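Highlighter (pen)

A highlighter is a marker with see-through ink, used to draw attention to words on paper. Most have a chisel tip and a cap in the color of the ink.
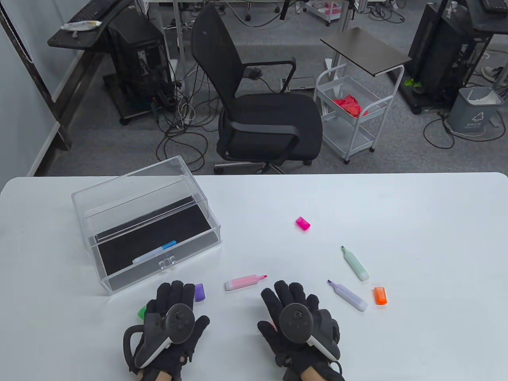
Gaëtan Lefèvre disagrees with the usual advice on caps: close each pen before you take the next one, he writes, and never sort the caps afterwards.

Storage

Highlighters are best kept lying flat, so that the ink stays even along the tip. Clear boxes are common in offices - the colors can be seen with the lid closed. 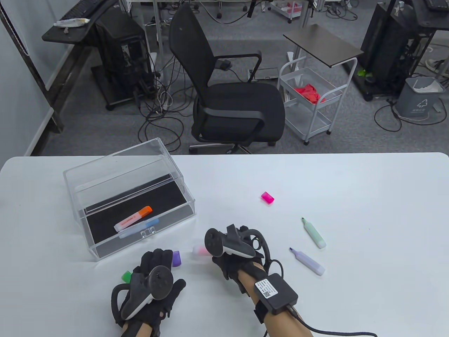 Acrylic box with black lining, two highlighters inside.

Range

The Skeltirmont catalog of March lists 46 colors, of which two are sold only in sets.

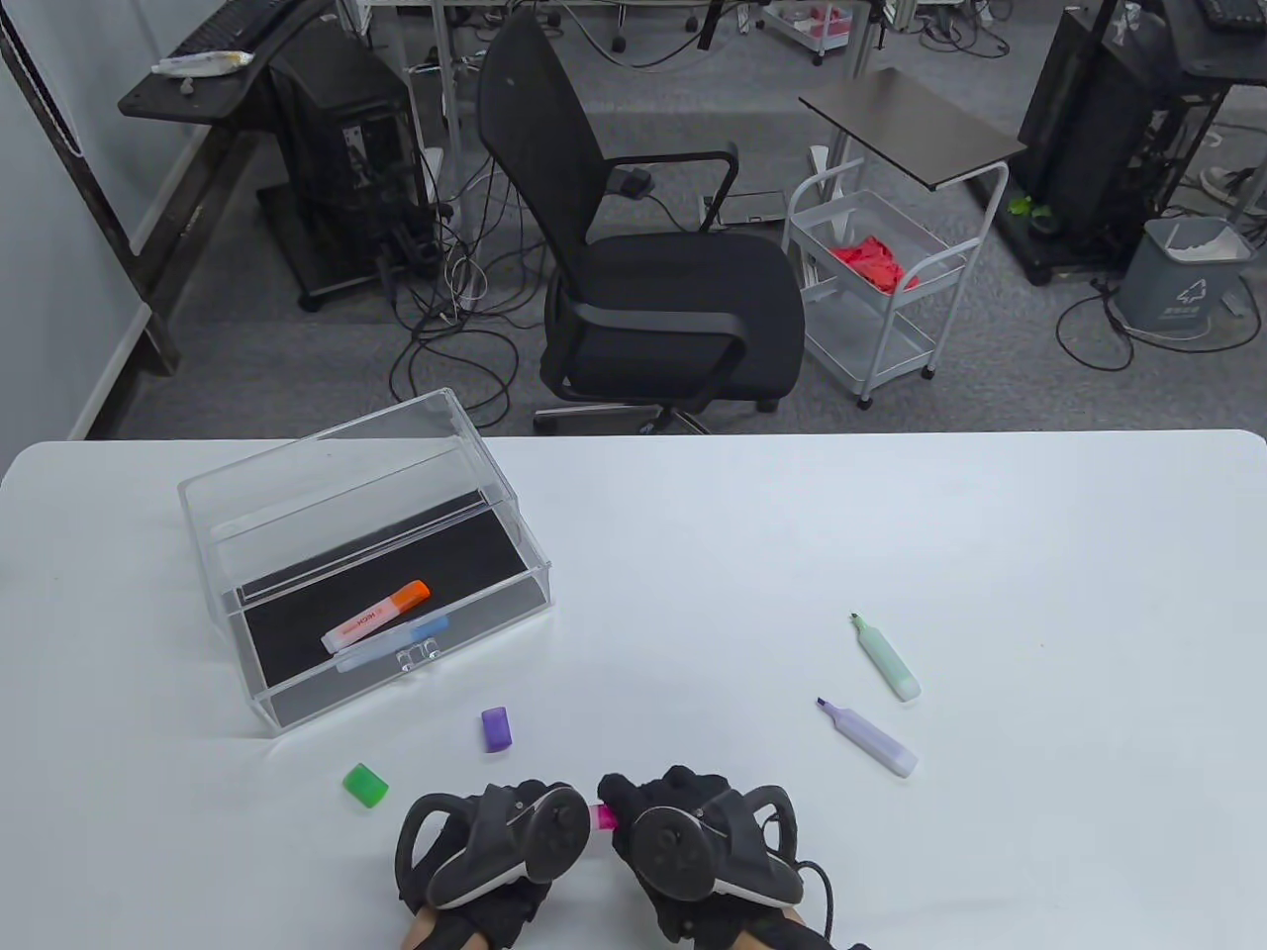 Pastel inks came to the market later than the bright ones. They are softer for the eyes on long texts. Mint green and lavender are typical pastel shades, and in both the exposed tip has a stronger color than one expects from the line.

Care
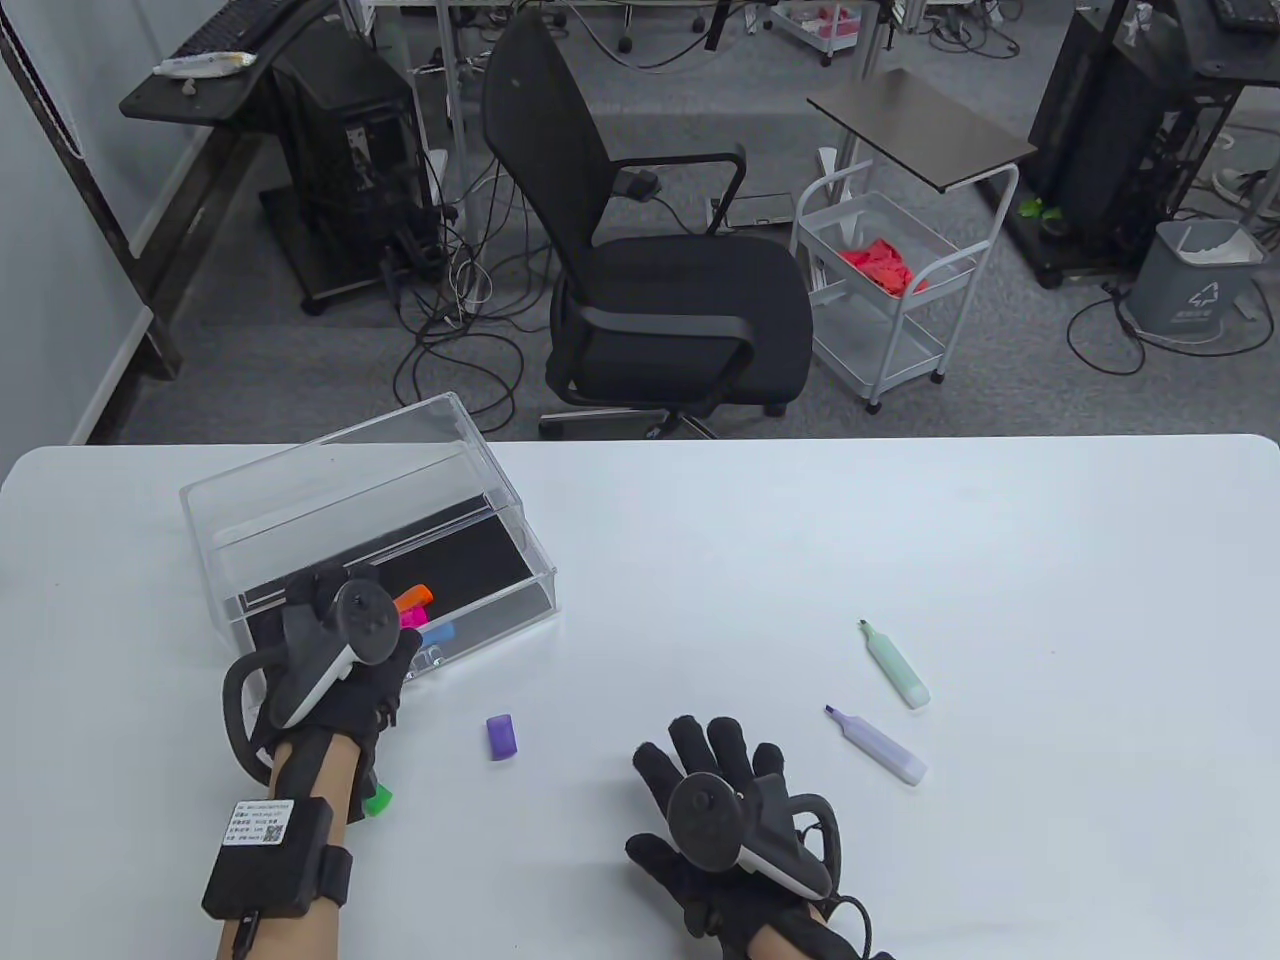 According to Maxence Texier, a dry tip should be replaced and not wetted with water.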